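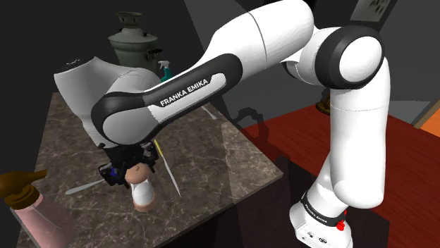

A politician, an adviser and a broadcast I wish I'd skipped

I watched the Terkmont council debate on the local channel last night, all of it, with a bowl of soup going cold on my knee. I meant to watch the first half hour. The item I cared about was the vaccination centre in the old Weidemann building, which the council wants to close at the end of October.

The way it was handled annoyed me enough to write this.

Mattes Seidel has been the council's public health adviser for as long as I've lived here. He is a dry man who reads from his notes. In spring he told the council the centre should stay open through the winter. Last month he said it could close if the surgeries in Kivville took over the bookings. Those are two different pieces of advice, and the opposition group spent most of the evening on the gap between them. One councillor called him a weathervane. Another asked who had been on the phone to him over the summer.

I went back and read both papers this morning. They are on the council website, under a menu I would never have found without the search box. The spring paper used a figure of 3,934 people on the waiting list. The later one has 2,831. The spring paper also says, on its second page, that the advice should be looked at again when the list drops below three thousand. It did drop, so he looked at it again.

You can still disagree with him. I do. The Kivville surgeries are two buses away for anyone living on our side of the river, and the 97 stops running early in the evening. My neighbour doesn't drive and works until six. She went to the Weidemann building on her way home and it took her a quarter of an hour. I don't see how she gets to Kivville and back on a working day, and neither paper mentions buses at all. That would have been a good question to put to Seidel while he was sitting there. It came up once, near the end, from a member of the public who was given two minutes.

The other thing missing was the money. Keeping the centre open costs something, and I assume somebody knows how much. The leader of the council said the lease was "not sustainable" and left it there. There was a long exchange about Sestivlow, where a similar centre closed last year, and whether that had gone well. One side said it had and the other said it hadn't. No figures from either.

The vote was put off to the next meeting. Before then there is a consultation, which is a form with five questions on it, and you can fill it in at the library if you don't want to do it online. The last one they ran, on parking, got 700 replies, and they did change the parking plans afterwards, so I'm going to fill it in. I'll put the bus question in the box at the end.

I have also written to Seidel to ask whether evening travel was considered. He answered a letter of mine once before, about flu jabs, and it took him three weeks. If he replies I'll post what he says, provided he doesn't mind.

Comments are open again, by the way. Please keep to the subject. The last time I wrote about the council it turned into an argument about bins.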